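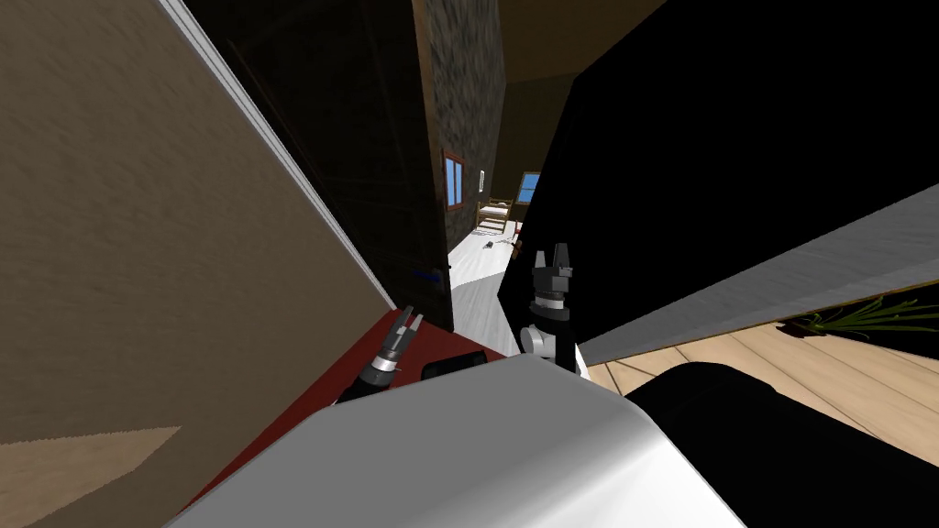
Simulated house, both arms raised, with the far room showing through the opening.

May, Talden Robotics course, handout 3
By the course tutor

Welcome back, all of you, and well done for getting the simulator running at home (I know the Enham install was a slog!). This week we stay with the two-armed robot in the rendered house and think about what it can see before it goes anywhere. Please have a good long look before you touch the controls – everyone wants to drive straight off, and I was just the same when I started.

Notice how far the view leans over. Before you plan a route, work out which way the floor runs, and write it in your log in plain words. Then find both grippers and note where each one sits against the doorway.
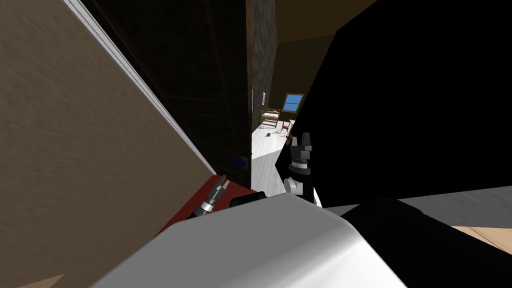

Once you have that down, ask yourself how much of the room is hidden by the robot itself. An arm held close to the viewpoint can swallow half of what you need, and the planner will happily pretend there is nothing behind it. Move one joint at a time, save, and compare. I'd like 16 saved views from each pair by the end of the session, with the joint angles beside them. The Clarkport room is open until six if you need longer.

Comments

nwachukwu_pair: Do the 16 views all have to be from the same start position?

tutor: Yes please, same start, and put it at the top of your log.

benchtwo: Our log stopped saving after view 40, so we began a new one – hope that's all right!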